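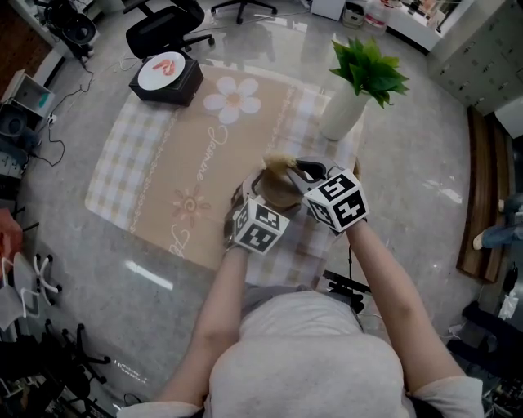 Youssra Abdelaziz has worked as a pharmacist in Sturbridge for nine years, and in this time she has learned to ask about supplements before she asks about anything else. "People bring me the list from their doctor," she says. "The powder they buy at the gym is never on the list."

We met on September 2, 2024, in the small office behind the counter at Tierney Pharmacy. She had a cup of tea, and the phone rang often.

Her subject today is caffeine in pre-workout powders. One scoop of the product she sees most has 200 milligrams. A cup of coffee, she says, has about 90. "So one scoop is already more than two cups. Then the person takes a second scoop, and drinks coffee at work also."

In July a young man came to her for something to help him sleep. She did not sell it to him. They went through his day together — powder at five in the afternoon, an energy drink after training — and she asked him to move the powder to the morning. He was not happy with this advice.

Her colleague Fadwa Belhaj, who lifts weights herself, is less strict. "I use it before heavy legs," Belhaj says. "But I weigh it on a kitchen scale. The scoop in the tub is different every time, depending how you pack it."

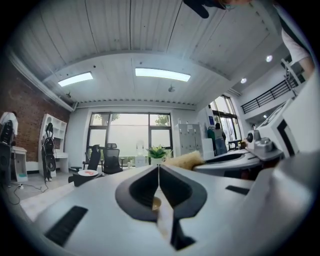 Should a person with high blood pressure use these powders at all?

"I tell them to leave it until they have spoken with the doctor," Abdelaziz says. "Caffeine can raise the pressure, and some tubs have other stimulants with it. Bring me the tub and I will read the label with you."

She keeps a notebook with the labels people have shown her. Some of them give only the total for a blend, and then she cannot say how much of each thing is inside.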